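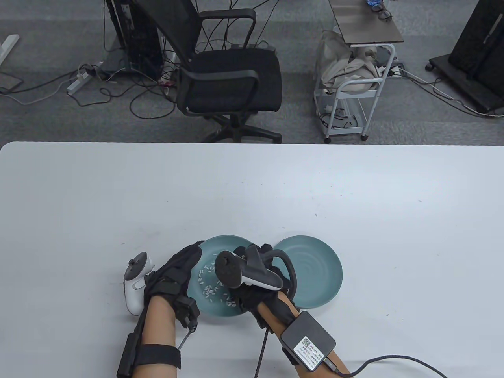 Two teal plates side by side on a white table.

Bukitz dish lending service to stay open through next winter

The town of Bukitz will keep its dish lending service running for at least another year and will add a second pickup point near the train station, the public works office said in February.

The service lets residents borrow plates, bowls, cups and flatware for parties, funerals, street dinners and school events. It opened last spring in the former Rieger shoe store on the market square. The lease on the store was due to run out at the end of the month, and several clubs had asked what would happen to bookings already made for the summer.

Those bookings will be honored, said Imke Reuter, who runs the service for the town. The new lease covers the ground floor and the back room, where the dishes are washed and stacked. The upper floor will go back to the owner of the building.

"We had people calling about weddings in June and I could only tell them to wait," Reuter said. "Now I can write them into the book."

The service owns 2,375 pieces, not counting serving spoons and trays. Most were bought secondhand from hotels and a hospital kitchen that changed suppliers. Others were donated by households. Patterns are mixed, and borrowers who want a matching set need to say so when they book. Matching sets are available for up to 94 guests. Larger groups get a mixture, sorted by color as far as possible.

Borrowing is free for residents and for clubs registered in the town. People from outside Bukitz pay a fee based on the number of place settings. All borrowers leave a deposit, which is paid back when the crates are returned. Dishes can be brought back rinsed or unrinsed, but leftover food has to be scraped off first. A charge is taken from the deposit for broken or missing pieces.

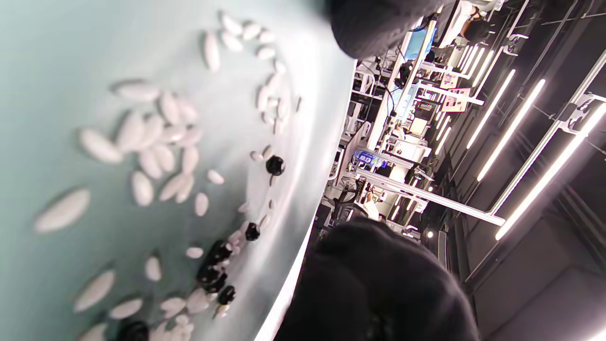

Small white pieces, with a few black ones among them.

Breakage in the first year was lower than the town had planned for. Reuter said cups were the most common loss, followed by dessert bowls. Teaspoons also go missing, although many come back weeks later in an envelope or in the wrong crate.

The second pickup point will be a locked storage room at the station, next to the bicycle parking. Borrowers will be able to collect packed crates there from 4 in the afternoon on the day before their event. There will be no dishwashing at the station, and returns will still go to the market square. The town expects the room to be ready before the summer street dinners begin.

Ottmar Petersen, who plans the yearly dinner on Lindenweg, said the station room would save his neighbors a trip through the center of town. Last year they moved 16 crates in two cars and had to circle the square until a space opened up.

"The crates are heavy, and the square is closed to cars on market mornings," Petersen said. "At the station you can pull right up to the door."

He said the street had used paper plates for years before the lending service opened. The bags of trash after the dinner used to fill the container at the end of the road. Last summer there was room left in it.

The town has not published figures on how much waste the service has prevented. Nermina Tomić of the public works office said a count would be difficult, as many small parties never ordered a trash container in the first place. The office will instead look at what the larger events send to the dump and compare that with earlier years. Results are expected in the fall.

Not everyone on the town council supported the extension. Eckhard Kettler said during the meeting that he had no complaint about the service itself but that the rent on the market square was too high for what he called a storeroom. He asked the office to look at two empty town-owned buildings on the edge of Bukitz. One has no hot water and the other needs a new roof, according to a report handed out at the meeting. Kettler voted against the lease and said he would raise the question again when the next budget is drawn up.

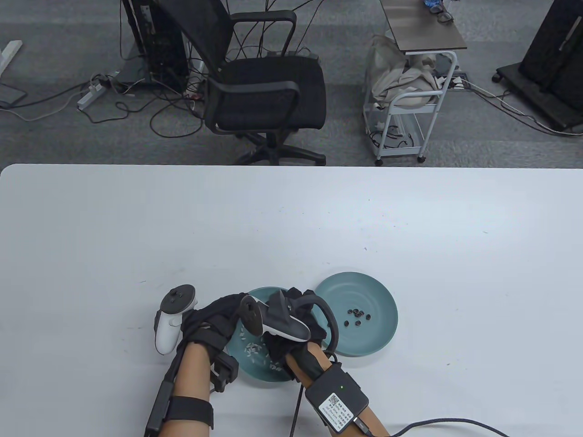
The running costs are paid from the waste budget. They cover the rent, water and power, one full-time job and one part-time job. The part-time hours will be raised when the station room opens, and the town will advertise the extra hours in the spring. Applicants need a driver's license and must be able to lift packed crates onto a cart.

Annelore Engelhardt, who sells fabric in the shop next door, said the service had brought more people to that end of the square. Customers often come in while they wait for their crates to be checked, she said. She would like the town to fix the loading area behind the two shops, where rainwater collects along the wall. Tomić said the repair was on the list but had no start date.

A few rules will change with the new lease. Bookings can now be made up to a year ahead instead of six months. Dishes for funerals can still be requested on short notice and will be given first place in the washing schedule. The limit of three days per loan stays in force, with one extra day allowed over public holidays. Glassware, which many borrowers have asked for, will not be added this year. Reuter said the dishwasher racks in the back room do not fit stemmed glasses and new racks have not been priced yet.

Residents who want to donate dishes are asked to call first. The service is looking for soup bowls and large dinner plates in sets of at least six. It cannot take chipped pieces, hand-painted dishes or anything with a metal rim.

The shop on the market square is open in the mornings and on two evenings a week. Current hours are posted on the door and at the town hall front desk. Booking forms for summer events can be picked up at either place.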